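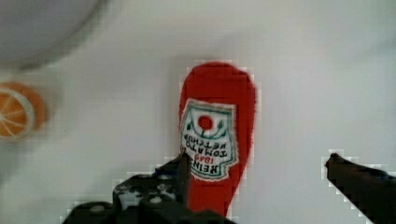
Software Review: Grokska Grasp Planner

Prepared for the Shared Equipment Office by Trevor Li and Aníbal Ayala

Scope

Grokska is a planning package for two-finger grippers with a wrist-mounted camera. It takes the camera stream, proposes a grasp, and passes a motion plan to the arm controller. The office evaluated it in June as a possible replacement for Fiddale, which the laboratory has used for tabletop work.

Test method

The planner was run through 524 grasp attempts on household items placed on a pale tabletop. A ketchup bottle lying on its side was among the harder ones. The fingers approach at the narrow end, and a finger that reaches the bottle before its partner can push it out of line. Low-resolution video was used throughout, with visible compression blocks around dark and red objects.

Findings

Object outlines were stable even where the compressed edges were stepped. Printed labels that reached the camera upside down did not affect the proposed grasp, as the planner works from shape alone.

Centering was weaker. Grokska assumes that both fingers will touch together and offers no correction when one arrives early. Fiddale handles this case with a short sideways move. A similar behavior can be scripted in Grokska, and Maarten Bakker's version ran to 200 lines.

Replanning took some 4 seconds on the office workstation. The log viewer is clear and can be searched by attempt. Installation instructions omit the camera calibration step, which should be completed before the first run.

Recommendation

Grokska is approved for perception and logging. Groups handling rounded or easily moved items should keep Fiddale for final approach. Requests for a license should be sent to Nuno Cunha, quoting item 2471.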